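Murnel Running School – Coaching Distance Runners, Level One
Handout 4: Pacing a track race
Updated 05/06/2020

Okay, pacing. This is my favorite session of the whole course and I always run over, so I've put most of it on paper this time and we can spend more of the evening on the track.

Last session we talked about warm-ups and I promised I'd come back to the question of why runners who feel great at the start so often feel terrible later. The short version is that the first 200 meters of a race lies to you. You're rested, you're nervous, there are people all around you, and a pace that's much too fast feels like jogging. By the time your breathing catches up with what your legs have been doing, you've already spent energy you wanted for the last lap.

I learned this the hard way at the Letia indoor meet one February. I was in the 3,000 and went through the first lap in the lead, feeling wonderful. I finished second to last. My splits looked like a staircase going the wrong way!

Three words you'll hear me use a lot

Even pace: every lap takes the same time, or close to it. Hard to do, and the best place for a new runner to start.

Positive split: the second half is slower than the first. Most beginners race this way without meaning to.

Negative split: the second half is faster than the first. It feels slow early on and it takes some nerve, but passing people late is a lot more fun than being passed.

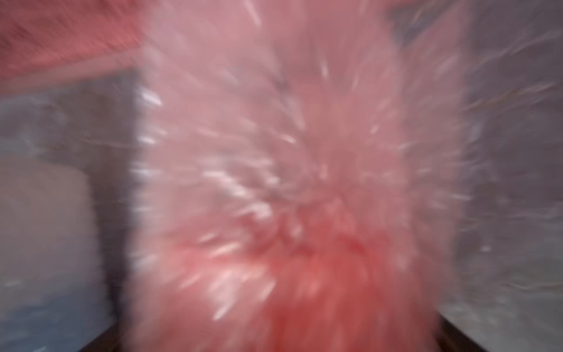

What should a runner do if the first lap comes out too fast?

Ease back to goal pace over the next half lap and stay there. Slamming on the brakes breaks up your rhythm, and trying to "give back" the extra seconds by running a slow lap usually costs more than it saves.

Back to lap times. On a standard outdoor track I like to give runners a split for every 200 meters, at least in practice, so they hear a number before things have drifted too far. Say someone wants to run laps of 100 seconds. That's 50 for each half lap. If they come through in 46, they know right away, and so do you. Stand where they can hear you, call the number once, and keep it short. A runner at race effort can't take in a speech (I've tried, believe me).

Indoors the tracks are usually shorter, so a full lap may be all you need. The turns are tighter too, and a lot of people slow down on them and then rush the straights. Watch for that. It's tiring and it makes the splits jumpy even when the runner thinks the effort is steady.

The session for tonight

We'll use what I call the Saber set, which I picked up at a coaching weekend years ago and have been messing with ever since. Warm up as in Handout 2. Then run 200 meters at your goal pace with 60 seconds of walking or standing between, up to 18 times. New runners should stop at eight, or sooner if their form is going. No watches on the runners, please! Guess your time out loud when you finish, and your partner will tell you the real one and write both down.

What we're after is the gap between the guess and the watch. It tends to be big on the first few and then it shrinks, and around the middle of the set people get a bit bored and drift. Notice when that happens to you – it'll probably happen at the same point in a race.

Before next time

Read the Ratell chapter on hills, just the first half. Bring your sheet from tonight, and write me a few lines on how you'd pace a nervous first-timer in a 5,000. I don't mind if it's messy.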